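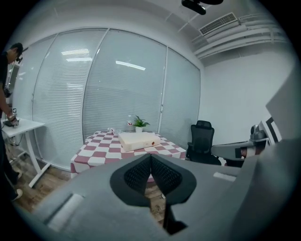

Vanne à boisseau Leruvia 300

Référence catalogue : LV-300
Classe de pression : ASME 300
Raccordement : à brides, face surélevée
Diamètres : jusqu'à 16 pouces
Usage : têtes de puits, collecteurs, séparateurs d'essai, départs de conduite

La Leruvia 300 est la vanne d'isolement que nous aurions voulu avoir sur nos premiers chantiers gaziers ! Boisseau sphérique monté sur tourillons, passage intégral, corps en trois pièces boulonnées : rien d'exotique sur le papier, mais chaque détail a été repris par des gens qui ont passé des années à démonter des vannes grippées au bord d'un bac de rétention.

Le passage intégral laisse circuler les racleurs sans restriction, et la perte de charge reste celle d'un tronçon droit de même longueur. Les sièges sont poussés par ressorts des deux côtés. Ils plaquent donc dès les basses pressions, là où tant de vannes sur tourillons fuient un peu au démarrage d'une ligne. Version siège souple (PTFE chargé) pour le gaz sec, version métal-métal pour les effluents qui ramènent du sable.

Corps et finitions

Le corps standard est en acier au carbone forgé. Une exécution conforme à la NACE MR0175 existe pour les services avec H2S, à préciser dès la commande, car les boulons et les ressorts changent aussi. Les portées de joint sont rechargées à l'Inconel 625 sur demande (on le conseille vivement pour l'eau de production, c'est là que la corrosion sous joint fait le plus de dégâts).

La purge de corps et l'évent sont placés du même côté. Jovita Tovar, au bureau d'études, a tenu à ce changement après une campagne d'arrêt en juillet où il fallait faire le tour de chaque vanne à quatre pattes, et quel confort depuis !

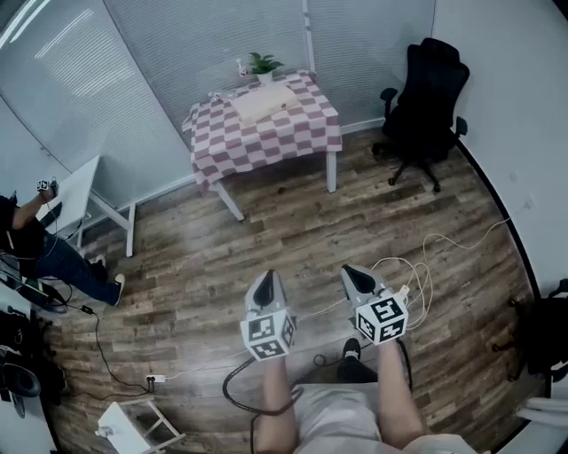 Côté manœuvre, la vanne est livrée au choix avec levier, réducteur à volant ou embase ISO 5211 pour actionneur. Jusqu'à 5 pouces inclus, le levier suffit largement. Au-dessus, prenez le réducteur Šindelář, dont le volant se tourne sans forcer, même après un hiver dehors. Le couple à vide se vérifie en atelier avant pose, pantalon long et manches descendues s'il vous plaît : surtout à côté d'un corps forgé qui sort du bain de dégraissage.

Essais et documents

Toutes les vannes passent l'épreuve hydraulique du corps et l'essai d'étanchéité des sièges, dans les deux sens. Le certificat matière 3.1 est joint au colis. L'essai au gaz à haute pression est en option, réalisé au banc Skalau par l'équipe de Baltazar Ayala.

Garantie : 36 mois à compter de la livraison

Pièces de rechange

Kit sièges et joints, souple
Kit sièges et joints, métal
Garniture de tige graphite
Injecteur de graisse avec clapet
Levier cadenassable

La garniture de tige se remplace en ligne, vanne fermée et corps purgé. Pour les sièges, il faut déposer.

Compatible avec les brides d'isolement Grallton (prévoir la boulonnerie longue).

Fiche mise à jour le vendredi 3 février 2023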